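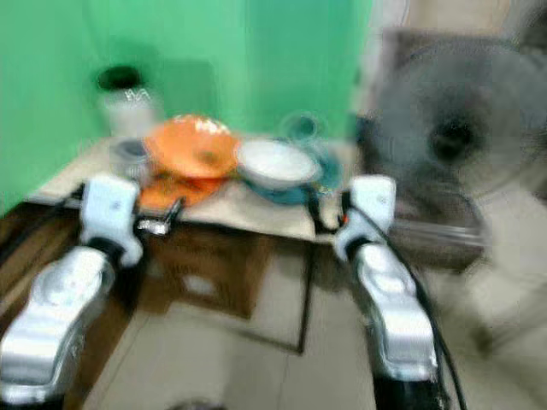
Butlow Open Day

Home | Articles | Events | Places | Search

The Butlow open day is a yearly visit day run by Edau, a small outfit that teaches two-armed robots to do chores around the house. I went to the one held on July 22, 2021, and I've been adding to this article ever since (mostly late at night, sorry about the typos).

Background

Edau started out in Nastmont and moved to Butlow when it needed more floor space. The open day came along a year later, as a way to let the neighbors see what all the humming was. The first one drew 31 people. Mine drew nearly 2,000 over the whole day, if you count everyone who wandered through the yard for the food stalls, and I was very much one of those before I found the robot room!

The demonstration

Visitors go in by groups of 16, and each group gets 29 minutes. The subject at my visit was table work, meaning plates, bowls and cups, the stuff you and I handle every day without a thought. The robot has two silver and white arms with a white gripper on the end of each, and the dishes are ordinary ones, orange and white and teal, on a table by a bright green wall. I loved that. I'd expected a lab with glass panels and got something much closer to my aunt's kitchen.

Our guide was Anas Morsy, who had been with Edau since the Nastmont days and talked fast enough that I missed half of it. He explained that bowls are harder than plates for a beginner robot, and that see-through cups are harder still, as a camera can have trouble finding the edge of clear glass. Somebody in my group asked whether it could do laundry. Anas laughed and said to come back in August.
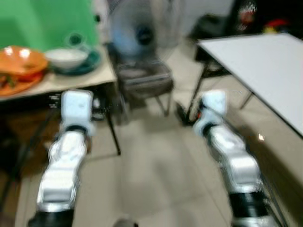 Can visitors try the controls themselves?

Only in the last session of the day, and you have to put your name down at the front desk in the morning.

Name

Older flyers call the event the Bouazza Day, after the street the building stands on. People in Butlow still use both names, and I heard both in the line for coffee.

Getting there

The bus from Nastmont stops right across the road. Parking is tight, so I'd take the bus if you can, and bring a sweater for the robot room (they run the air pretty cold in there).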